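Velivden Item Lore FAQ

What is item lore?
Extra text attached to an object, room or creature in Velivden. It appears only after a successful STUDY check. Ordinary LOOK text is unaffected.

How do I read it?
Type STUDY followed by the object name. The check uses your Lore skill. Most entries open at skill 35. Entries written in Tredura script also require the matching language.

Can I retry a failed check?
Yes, after two game hours. Leaving the room does not reset the timer.

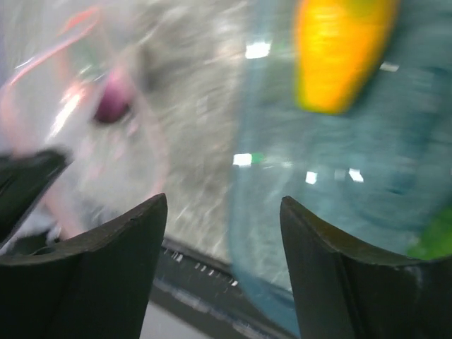 Photo: Bijan Golestani

How many entries are there?
The current build has 703, of which 521 can be reached without joining a guild. The rest are held by the Leinonen archive and need member rank.

Does lore carry over after death?
Entries already read stay in your journal. Unspent study points are lost.

Why does my journal show a blank line?
The entry was withdrawn or merged. Type JOURNAL REBUILD to refresh the index. If the line remains, send the entry number to the help desk with the SIMBY command.

Can players submit entries?
Submissions open each October. Text must be in second person, present tense, and must not state what the reader's character thinks or feels.

Last updated Friday, February 20, 2026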